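Folding and Storing Fleece Pullovers

Fleece traps air, so a stack of pullovers takes up more shelf than the same number of cotton shirts. A consistent fold corrects most of this. The method below suits quarter-zip and crew-neck styles in adult sizes.

Clear a flat surface wider than the garment with one sleeve extended. A made bed works. Close the zipper before folding - an open zipper leaves a wave in the chest panel and can snag the pile. Smooth the body from the collar down to the hem, then straighten each shoulder seam.
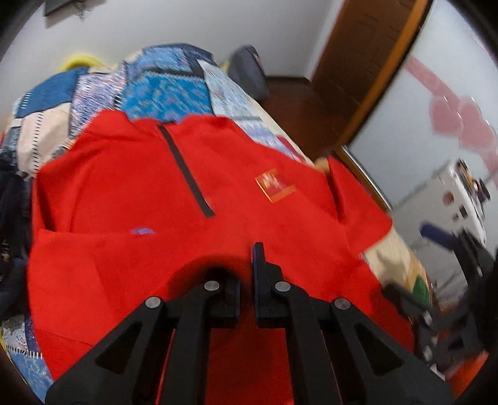

Red quarter-zip spread out on the quilt, collar at the top. The creases by the shoulder and sleeve should be smoothed before the first fold.

Turn the pullover face down. Fold one side in toward the center, lay the sleeve straight down along the body, and repeat on the other side. The folded strip should be 10 inches wide for a standard closet shelf, or 8 inches for a dresser drawer. Bring the hem up to the base of the collar, then fold once more. Press out the air with a flat hand. Do not iron.

Limit shelf stacks to a height that does not lean. In drawers, file the pullovers upright with the last fold facing up.

For off-season storage, use a cotton bag or a lidded bin. Vacuum bags save space but flatten the pile; if you use one, open it 2 days before wearing and tumble the garment on no heat. Wash everything before it goes away in May.

Text: Khairul Liem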